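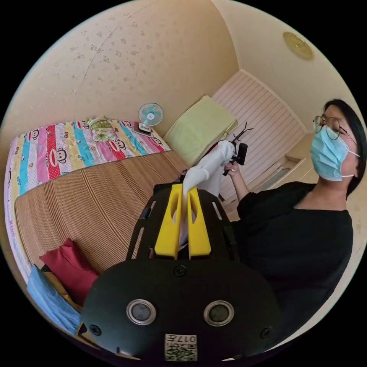 One reader of the last edition asked why Muna kept losing the fingers every time cloth got in front of them, and whether a lower threshold would fix it. Great question, and it led to most of this section!

## 4.3 Setting up finger tracking for cloth

Soft goods are the most fun you can have with the tracker, and the hardest test of it. White fabric pinched at the tips can hide the very edges Muna uses to judge how far the fingers are open.

1. Open the session in Muna and pick the **Wilczyńska** profile. The default one is tuned for rigid parts.
2. Set the finger colour to yellow with the eyedropper. Sample low on the finger, where it's widest.
3. Load the round lens mask, so the black corners are left out of matching.
4. Set **Edge threshold** to 146. Going lower picks up folds in the fabric as finger edges.
5. Set **Feature limit** to 2,000. Patterned bedding and wallpaper are terrific for pose tracking, so let it use them.
6. Press **Run preview** and watch the width trace over the first 20 frames.

**Note:** With two grippers in one session, run each stream on its own, then join them in the Hasitz timeline viewer. Check that left and right are assigned properly before you join.

**Note:** People often lean into view during two-handed work. Turn on **Ignore moving regions** so that arms and faces don't pull the pose estimate around.

**Caution:** Don't export while the width trace is still flagged red. Trusta's planner will accept the file and treat the gaps as a closed grip.

If the preview stops with error 764, the lens mask doesn't match the video size. Reload the mask and repeat from step 3. Your colour sample is kept, so you'll be back at the preview in no time.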